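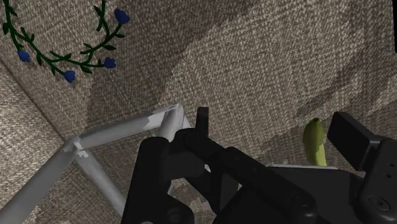 Lollulano Building Residents' Association
Minutes of the September meeting, ground-floor lounge, 7:00 p.m.

1. Minutes of the previous meeting
Approved with one correction. Under item 4, "boiler" should read "booster pump."

2. Water pressure, upper floors
Fleko inspected the booster pump and found a worn check valve. Replacement was quoted at $186, parts and labor. Approved. Water will be off for 2 hours on the day of the work - notice to be posted at both entrances.

3. Recycling
McPhee will move pickup to the early morning from next month. Bins must be at the curb the night before. Flattened cardboard only.

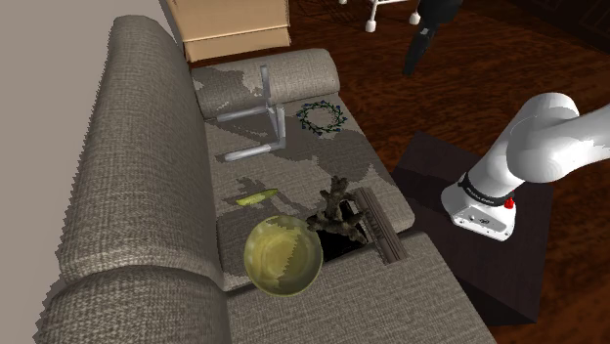

4. Bicycle storage
The rack in the basement holds 20 bicycles and is full. Untagged bicycles will be moved to the side room and kept there for two months. A second rack was discussed. Deferred until the side room has been measured.

5. Entry system
The Gresura panel at the rear door drops calls to the third floor. Wiring to be checked before any replacement is priced. Motion to change the door code carried, one opposed.

6. Other business
Request for a later laundry room closing time - no decision.

Meeting closed at 8:25 p.m.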